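About Sturden

Sturden washes, mends and stores knitwear. We started in May with 4 shelves and a sink, in the back half of a unit on Tikolero Road, and we still have the sink.

Most pages like this one tell you the company was born of a passion. We were born of a drawer full of ruined jumpers and a growing suspicion of the advice printed on packets. We had bought the cedar balls, the lavender bags and the special combs. The moths ate well regardless. So we read the labels again, tried things on our own clothes first and kept notes, and after a while people we knew began bringing us theirs.

What we do

You send or bring your wool, and we check it over, wash it by hand, dry it flat and fold it. Holes smaller than a 50p piece we will usually darn. Bigger ones we'll talk to you about, and sometimes we will tell you the jumper isn't worth the money. Storage is by the box, from spring until you want it back, with a minimum of 2 months.

What we don't do

We don't use the word "revive". We don't sell a wash of our own, though we have been offered several – the Ultumar people have been very patient with us – and we have yet to see one do much that a plain wool liquid can't. We don't vacuum-pack either. It saves a lot of room, and we have never liked the look of a thick cable after six months in a bag.

We are also doubtful about folding systems. There are plenty to be found, some with their own boards and clips, and most seem designed for T-shirts. Our own way is dull. Lay the jumper flat on a bed, smooth it with your palms, bring the sleeves in across the body, then turn the hem up to meet the neck. Hanging is for shirts. A heavy knit on a hanger grows shoulders it never had.

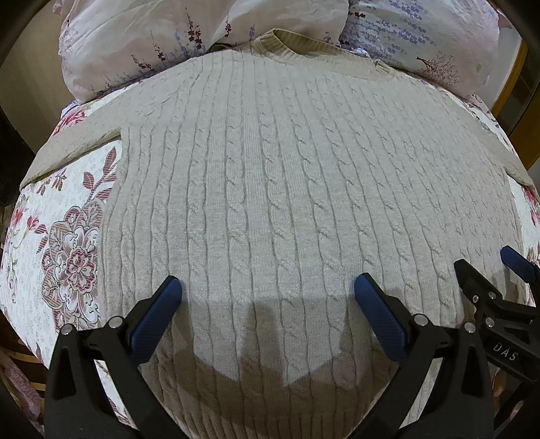
Cream cable-knit with the sleeves brought in, on a floral bedspread.

Customers ask whether it matters which sleeve goes first. We have folded 4000 jumpers and can't see that it does.

Where to find us

Sturden is next door to Samarakoon Upholstery, up the ramp. Ring the lower bell – the upper one is theirs. Prices are on the Prices page and include return postage. Boxes for this spring can be booked until 29th March.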